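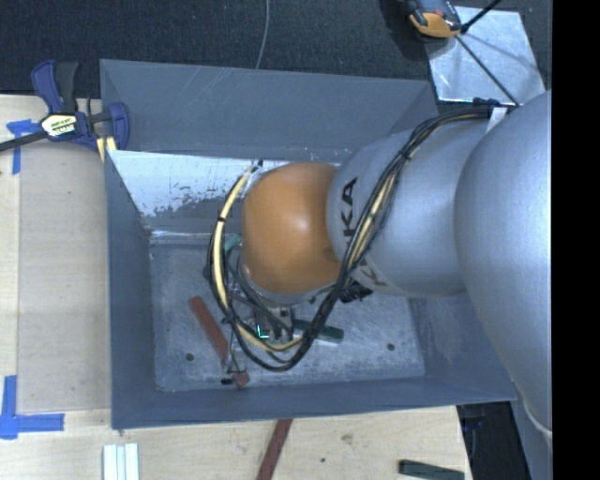
Buy the arm last

Every budget round it's the same. Someone puts "robot arm" on line one, a big number next to it, and everyone argues about the big number. Then the arm turns up and there's no money left for the bin it has to reach into.

I've sat through this at Gollcombe twice now and I'm writing it down before the March round, quickly, between other things.

The arm is the easy bit. Quotes are clear, reach and payload are printed on the sheet, you can compare two of them over a sandwich. What eats the money is everything hanging off it and everything it stands over. Cables. Hose. A gripper that fits the parts you've got, not the ones in the brochure. A bin with walls tall enough to keep blocks in and low enough that the arm can still get at the corners. Clamps to hold the bin where you left it. Tape on the bench so you can put it back after.

None of that is on line one. Mostly it's on no line at all, it comes out of petty cash, and then Wiroj Rattanakul in purchasing gets 13 small receipts from me and quite rightly wants to know what I'm playing at.

Cables especially. A thick bundle looped round a joint is a running cost. It rubs, it catches, it gets swapped. Our first plan had a single set and no spares. When we lost a connector the whole cell sat for two weeks over a part costing less than lunch for the team. Refilwe Adams had warned us about this in writing. I have the email. I didnt reply to it.

And the bin. People laugh when I ask for a proper bin line. But metal gets scuffed and chipped, paint goes, the camera sees a bright worn patch where there used to be plain grey, and your picking software has opinions about that. Bins wear out. Budget for them like gloves.

Seren Landeg at Werkeneo puts it the other way round, says if you don't buy the arm first nobody upstairs beleives the project exists. Fair. I've seen that too. A clamp doesn't impress a director.

Still. My ask for this round: hold back £1597 per cell for fittings, ring-fenced, before any arm gets signed off. Up to £1000 more if the gripper is new to us. Spend a month picking blocks out of a bin by hand, with the bench marked up, and write down what gets in the way. Then choose the arm.

Comments to me before the round closes, please. Short ones.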